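Packing up a furnished room: boxes, ceramics and what goes last

Gualtiero Sala

The November item on storage rates brought in a number of letters about the step before storage, namely getting the contents of one room into cartons without damage. The notes below cover a single furnished room with a bed, a dressing table, a small fridge and a wall-mounted television. They assume one person working alone over two evenings, with a van on the third day.

Cartons

Single-wall cardboard is adequate for clothes, bedding and light household goods. Use double-wall for books, crockery and anything ceramic. A carton that has been used once before has usually lost some stiffness along the vertical edges. Press the corners with a thumb; if the board gives and stays dented, keep that carton for pillows.

Tape the base with one strip along the centre seam and one across each end, so that the tape forms a capital H. Carry each strip at least 70 mm up the side wall. Two strips laid on top of each other along the seam add very little, as the load pulls at the ends first.

Leave the top flaps open until the carton is full and has been shaken gently. Movement you can hear means there is a gap to fill.

Where to work

Pack at bed height if there is no table. The mattress takes the weight of a medium carton, and the back is spared several hours of bending. Leave the mattress pad and a blanket in place while you do it. They protect the mattress from grit on the underside of the box, and both can be washed at the other end. A quilted pad is better than a smooth sheet for this purpose, as the carton does not slide.

Do not pack heavy cartons on the bed. Books and tools should be packed on the floor, next to the door they will leave by.

Order of work

1. Suitcase. Fill it first, with whatever is needed for the first three nights, and stand it against a wall out of the way. A hard-shell case can take the weight of a light carton in the van if it is laid flat. Stood upright, it should have nothing on it.

2. Top of the fridge. In most small rooms this surface has become a shelf. Clear it early, throw away empty bags and keep the sound ones as filling. The fridge itself should be switched off the evening before the move, with the door propped open and a towel underneath. Keep it upright in transit and let it stand before switching on, for as long as the maker's booklet asks.

3. Television and cables. Label each cable at both ends with masking tape before unplugging. Coil the cables separately and put them in one bag with the remote control and the bracket screws. If the bracket belongs to the landlord, leave it on the wall and photograph it.

4. Dressing table. Lids on cosmetics should be tightened, taped and stood upright in a shoebox lined with a plastic bag. A mirror on a stand should come off its frame only if the fixings are plain screws. Otherwise wrap the whole thing in a blanket and carry it by hand. Curved legs are weak against sideways force, so lift the table and never drag it, even on a smooth floor.

5. Small decorative pieces. Tiles, coasters and painted plaques go into a carton that already has a soft layer in the bottom. A folded cloth will do. Hold the piece by its two side edges and lower it upright, with the face turned towards something soft. A glazed surface resists rubbing quite well, but corners chip easily, even rounded ones, and pieces laid flat in a stack carry the weight of everything above. The tile in this case has white line drawings of roses on a pink-to-red ground, with "Romantic ♥ Rose" written down one side. 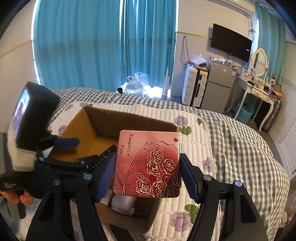 6. Curtains. Leave them up until the last morning. They keep the room private while the contents are on show, and they can then be folded straight over the top of a part-filled carton. Check the tenancy papers first, as curtains are often on the inventory.

7. Mop and cleaning things. These stay out until the room is empty. A long handle should be tied to something rigid in the van, or it will find its way under the tailgate.

Filling and wrapping

Clothes are good filling and cost nothing. Socks fit inside mugs, and a towel takes up the space around a lamp. Plain newsprint is preferable to printed newspaper for anything with an unglazed back, which can pick up ink. A 4000 g kitchen scale is too small for finished cartons but useful for checking one layer at a time. Stop at 16 kg for a carton that must go down stairs.

Labels

Write on two adjacent sides, never on the top only. Give the room, the contents in three words and an arrow for the upright direction. "Bedroom, tiles and mirror, upright" is enough. Cartons marked "misc" are opened last and generally contain the kettle lead.

Sizes in stock

The Palenus 406 mm cube is back at the counter and suits most of the items above. The flat Lightfoot carton, 128 mm deep, is intended for framed pictures and will also take tiles stood on their long edge with card between them. Joltetti tape is sold singly or in boxes of 23. Returned cartons are accepted if dry and flattened, with the old tape removed.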